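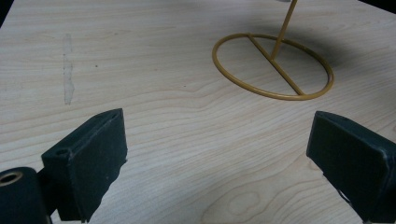

Re: [plasum-users] Gripper width drifts away from wrist pose during replay

Date: April 2018
To: plasum-users

Hi all,

Picking this back up, with apologies for the delay (I had the whole thing half written and then lost a week to a driver upgrade).

An earlier message on this thread said:

> We're on the Plasum 2 branch with the Kutness planner behind it.
> Left and right finger widths look fine when I plot them alone,
> but in replay the fingers close before the wrist gets to the
> object. Rigid stuff survives it. Anything soft gets shoved.
> Is this a calibration problem or a clock problem? Also, does
> anyone segment by gripper width only, or is that asking for it?

Clock problem, I'm nearly sure! We had the same thing and I spent far too long redoing the hand-eye calibration, which was fine all along. The width stream and the wrist pose stream get stamped in different places. Pose is stamped when the tracker sends it, width is stamped when the logger gets around to reading it. On our setup the gap came out at 110 ms, and it was different for left and right, so shifting both by the same number just made one hand better and the other one worse.

We've been working on hats, two-handed, one gripper on either side of the crown, and felt is a pretty unforgiving test for this.
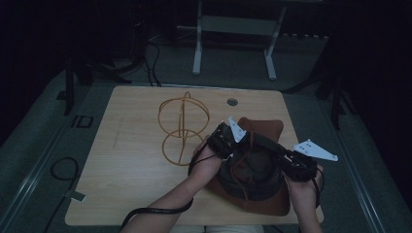

If one side closes early the crown slides toward the other hand, and then the planner thinks the object pose is wrong and tries to fix that instead. So you end up chasing a perception bug that isn't there. Ask me how many evenings that took.

What I'd do, in this order:

1. Turn off interpolation in the loader. It hides the offset.
2. Open and close each gripper with the wrist held still, then move the wrist with the fingers held still. Use the edges to line up the streams, one hand at a time.
3. Put the offsets in the session config, one per hand, and leave the raw logs alone.
4. Only then look at your segments again.

On the second question – yes, we segment on width, but not on width alone. Soft brims and folded cloth keep compressing after contact, so there's no clean plateau to find. We ended up using the width rate plus wrist speed, and a window of 6 samples before calling it a grasp. Below that it chattered like mad on the fabric hats. 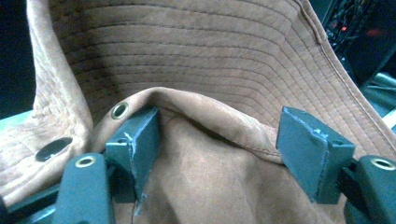

Bucket hat, crown folded between the fingers.

The Qiu segmenter that ships in the Plivonley tools does something close to this, but its defaults expect the width to settle. You'll want to loosen that. My patch is against revision 2,049 and I haven't tried it on anything newer, so if it doesn't apply cleanly, shout and I'll rebase it.

One thing I still haven't sorted out: the per-hand offset creeps a little over long sessions. Not enough to bother the wire stand, plenty for felt. If anybody has a decent way to re-estimate it without stopping, I'd love to see it. I'm tempted to just do an open-close at the start of every episode and be done with it.

Can you send a short log with both hands in it? Raw please, before the loader touches it.

Cheers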